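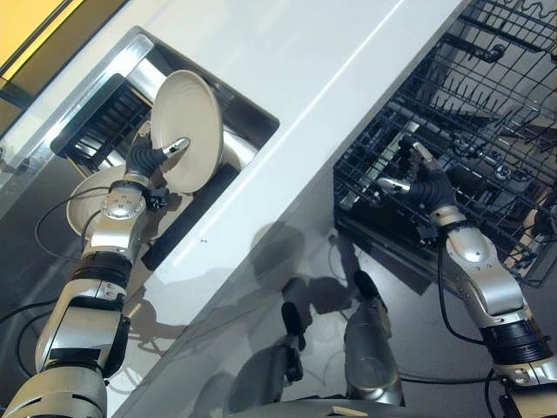
Demonstration gathering is the job of collecting examples that a learning system can copy. A robot gets a chore, somebody steers it through, and everything it saw and did is saved as one example (most of us call it an episode). I've been at it since September, so expect some opinions mixed in with the facts!

At Nerach, where I work, the chore is plates and a dishwasher. One set is 200 episodes, and a person driving both arms can manage 30 before their attention goes soft – mine goes sooner. 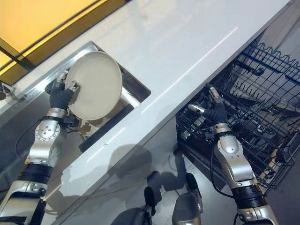

Tươi Hồ
Episode reviewer, Nerach

Every episode gets watched again by a second person. Sang Hoàng and I swap sets, and out of our last 200 we kept 156. The usual reasons for tossing one are a long pause, a missed grasp or a clock that drifted between cameras.

Wrist views matter more than I expected, by the way. The head view tells you where the arms are going, but for finger placement I want the close one,

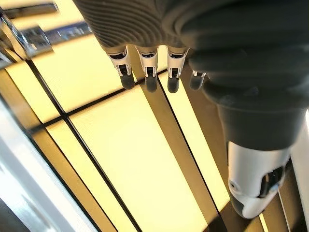

and I'll happily sit through it at half speed. We label in Zorkell, which lets you mark the start and end of a grasp separately.

Variety counts too. We shift the starting spots between episodes, and the next target is 500 keepers.
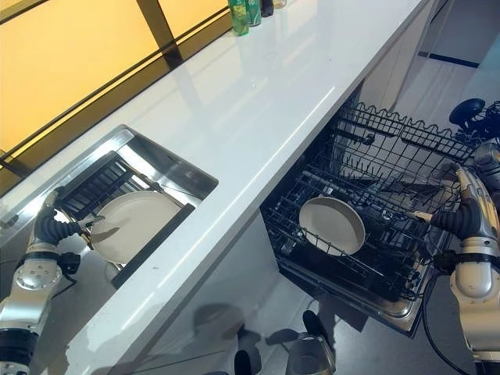

Both hands at work, one at the sink and one over the dishwasher rack.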